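Introducing Automated Packing at a Workstation: Guidance for Team Leads
Erbridge Operations Training, updated Aug 25, 2020 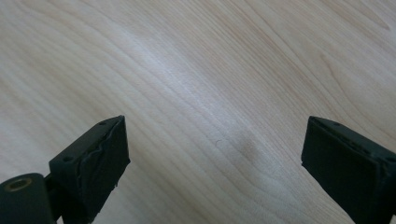

Moving a packing station to automated handling changes the duties of the people assigned to it, and those duties must be agreed upon before the first shift. Team leads at Mellatau should meet with each operator and record which tasks will stay manual. Begin the station check with the gripper open and the tabletop clear between the two fingers. Compare the pads on both sides. A wavy ridge or a ragged lower edge on one pad, with a cleaner edge on the other, must be entered in the station log and reported to Mārtiņš Luik in Maintenance.

Before the changeover

1. Confirm that each operator has completed 4 hours of instruction on the Urkirex system.
2. Post the revised task list at the station.
3. Name one operator per shift who may pause the line without prior approval.

During the first two weeks

Operators will spend less time lifting and more time inspecting, clearing faults and keeping records. Expect questions about pay grade and job title. Refer these to Jussara Marinho in Human Resources. Output targets are suspended for the first 100 operating hours.

Rotate operators between the automated station and manual packing every 2 hours. Do not assign one person to fault clearing for a full shift.

After the changeover

Hold a review with all operators in September. Submit written comments, including objections, on Form 112 to Hélène Friesen. Requests to return to manual work are accepted at any time and are answered in writing.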